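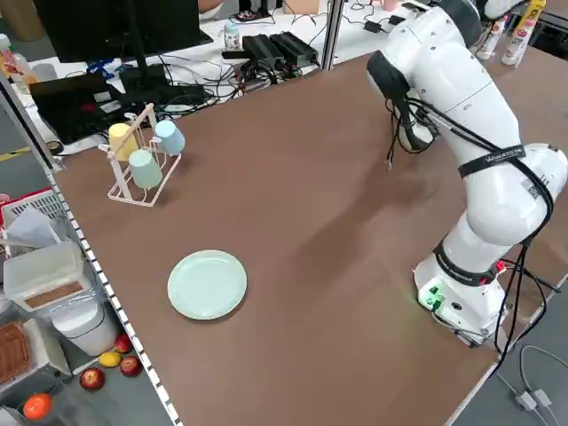

멀니스(Mulness)는 가정용 양팔 로봇 작업을 주제로 한 학생 프로젝트이자 동아리 이름이다. 나는 두 번째 학기부터 들어가서 초창기 일은 선배들이 남긴 문서로만 알고, 그래서 이 글도 내가 겪은 시기 쪽으로 좀 기울어 있다(고칠 분은 편하게 고쳐 주시길!). 처음에는 수업 과제 하나로 시작했는데, 학기가 끝나고도 다들 안 나가고 남아서 그대로 동아리가 됐다고 한다. 과제는 전부 집안일에서 따온다. 갈색 작업대 위에 민트색 접시를 놓거나 분홍색 컵걸이에 플라스틱 컵을 거꾸로 걸어 두는 식이고, 준비물만 보면 로봇 동아리인지 자취방인지 헷갈릴 정도다. 나는 이 소박한 느낌이 좋아서 가입했다.

이름의 유래

정확한 유래는 남아 있지 않다. 문서에는 첫 학기 과제 폴더 이름이 Mulness였다고만 적혀 있고, 누가 지었는지도 빠져 있다. 한때 '잘타디아(Zaltadia)'로 바꾸자는 얘기가 나와서 투표까지 갔는데 4표 차이로 부결됐다. 대신 잘타디아는 교내 발표회 이름으로 살아남았다.

활동

매 학기 초에는 신입 교육을 한다. 좌표계와 관절 각도부터 배우고, 그다음에 팔 하나로 컵 옮기기, 마지막에 두 팔 과제로 넘어간다. 솔직한 내 감상으로는 두 팔로 넘어가는 순간 난이도가 확 뛴다. 한쪽 팔이 물건을 든 채로 가만히 버텨 주는 것도 일이고, 다른 팔이 그 앞까지 부딪히지 않게 들어가는 것도 일이라서, 나는 첫 두 팔 과제에 한 달을 꼬박 썼다. 그래도 처음 성공한 날은 너무 신나서 집에 가는 버스를 반대로 탔다.

시도 하나하나는 기록지에 남긴다. 성공과 실패만 쓰는 칸이 있고 그 옆에 메모 칸이 있는데, 사실 메모 칸이 훨씬 재미있다. 내가 있던 학기의 기록은 모두 838건이었고 그중 631건이 성공으로 적혔다. 나머지는 물건을 놓치거나 중간에 멈춘 경우다. 집는 위치가 조금 어긋난 실패가 제일 많았던 걸로 기억한다. 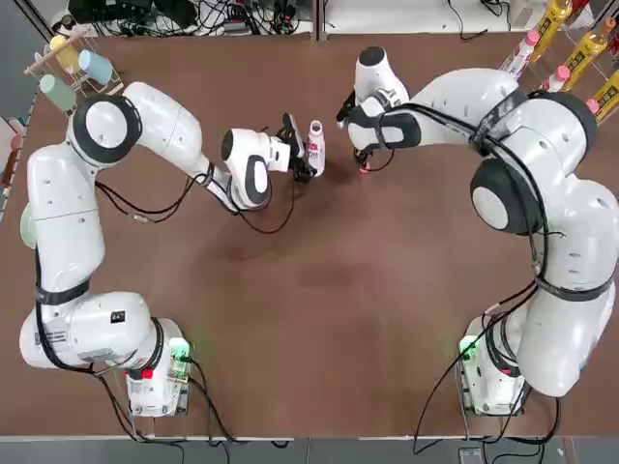

병뚜껑 과제는 왜 두 팔로 할까? 뚜껑을 돌리면 병도 같이 돌아가려고 하기 때문에 한 팔이 병을 붙잡고 다른 팔이 뚜껑을 맡는다. 병을 고정하는 틀을 쓰면 한 팔로도 할 수 있지만, 멀니스에서는 틀을 쓰지 않는 것이 규칙이다. 잡는 힘을 정하는 게 은근히 까다롭다. 너무 약하면 병이 손가락 사이에서 헛돌고, 너무 세면 얇은 플라스틱이 눌린다. 우리 조는 이 값을 맞추느라 오후를 몇 번이나 날렸다.

잘타디아 발표회

1월에 열리는 교내 발표회로, 한 학기 동안 만든 과제를 조별로 시연한다. 내가 참가한 해에는 관람객이 137명이었다. 시연 순서는 제비뽑기로 정하는데 첫 순서를 뽑으면 다들 한숨을 쉰다. 심사 기준은 완료 여부와 소요 시간, 그리고 질의응답이다. 질의응답 비중이 생각보다 커서, 시연을 실패한 조가 원인을 잘 설명해 상위권에 든 적도 있다. 우리 조는 완료는 했는데 질문에 버벅거려서 중간쯤에 머물렀다(지금 생각해도 아쉽다).

오 그리파 노트

동아리 안에서 돌려 보는 공용 문서는 '오 그리파(Ó Gríofa) 노트'라고 부른다. 그리퍼와 발음이 비슷해서 붙은 별명이 그대로 굳었다. 원점 맞추는 순서, 케이블 정리 방법, 자주 나오는 오류 메시지가 들어 있고 맨 뒤에는 근처 식당 목록도 있다. 케이블 항목은 꼭 읽는 게 좋다. 팔을 크게 돌릴 때 선이 당겨지지 않도록 여유를 얼마나 둘지 적혀 있는데, 나는 이걸 건너뛰었다가 첫 주에 비상 정지를 눌렀다. 노트는 학기가 끝날 때마다 한 번씩 정리하고, 지운 내용은 따로 모아 둔다.

가입

학과 제한은 없다. 코딩을 못 해도 되고, 나도 들어갈 때는 반복문 정도만 겨우 썼다. 모집은 학기 초에 한 번 하며 면접 대신 작업실에서 컵 옮기기를 같이 해 본다.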